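4.2 Open-day trials at Hotcombe

The drink-serving task was shown to the public at the Hotcombe open day, in a seating booth with a narrow table and two dispensers. The Joletum controller was the version used in the laboratory tests of Section 3, with no retuning for the site. Visitors asked for a drink at the desk and the request was passed on by the operator.
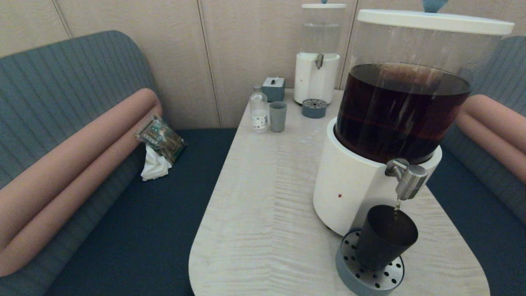 Filling is the slowest step. The controller allows a fixed time at the tap, which we set at 20 seconds after trying shorter values. Visitors often asked why it did not simply watch the level – the answer is that the view into the cup from the head camera was too shallow on this table.

Grasping was handled as in the Pramanik set-up, with a two-finger gripper closing on the side of a tapered cup. Paper cups give under load, so the closing force was kept low throughout.
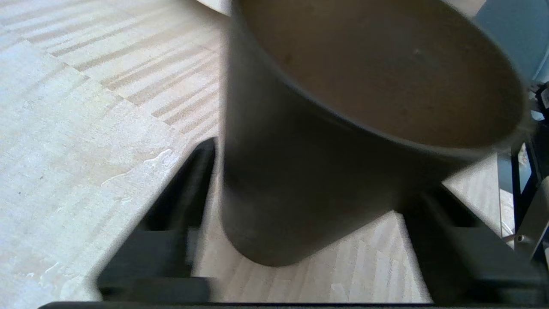

A low force leaves the cup free to tilt between the fingers. We logged tilt and spills separately, as a cup can lean a good deal without losing any of its contents. Of 72 requests, about 20 needed a second attempt at the grasp.

The approach to the drip tray was planned from the wrist view, with the fingers shut until the arm had cleared the table edge. 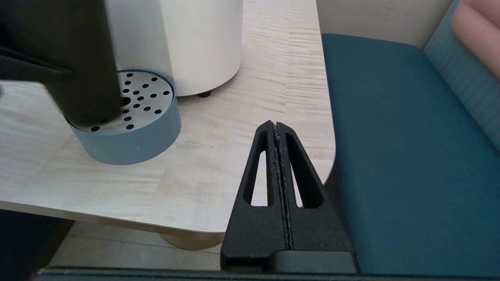 Figure 4. Wrist view with the gripper closed, near the perforated tray.

The rounded table corner gave some false edges in this view, and these were masked by hand before the doors opened.
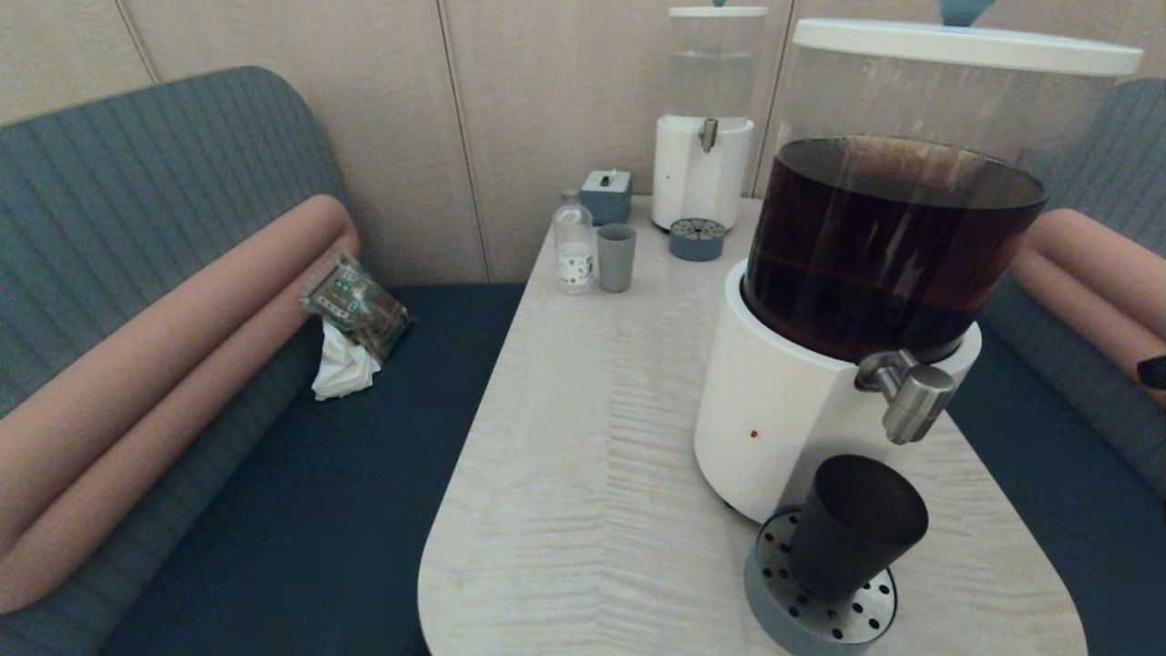
Hotcombe, Feb 6, 2019

The log for the day was closed at 399 entries, counting pauses and operator stops. A second visit is planned for March with the Wesa planner in place of the fixed timings.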